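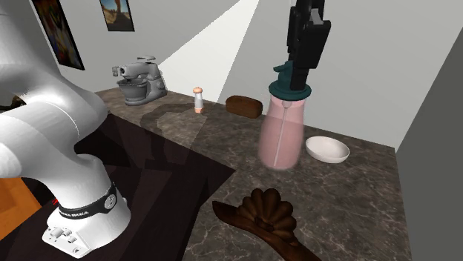

About Urna

Urna is a set of free network lookup tools run from Plindcombe. Type in a domain name or an IP address and you get the DNS records, the reverse lookup and the registered network owner on one page. No account is needed and there is nothing to install.

The site began as two small scripts called Chien and Flurkero. Chien checked mail server records and Flurkero tested whether a port was open. People kept asking for both in one place, so we joined them up and gave the result its own name. The old addresses still work and will send you to the right tool.

Lookups are live. We keep each result for 60 seconds so that reloading a page doesn't send the same query twice, then we drop it. We don't sell query logs or build profiles from them.

Location results come from public registry data. They will usually give you the right country, but the city can be well off - often it's the provider's head office. Please don't rely on them to find a person or a street address.

Our port list was last revised on 10/30/23 and has 3,163 entries, up from 3,025 before the October update. If a service is missing or labelled wrong, send us the port number and a link to the documentation through the contact form. We read everything, though a reply can take a few days.

Urna is paid for by small text ads at the foot of each results page.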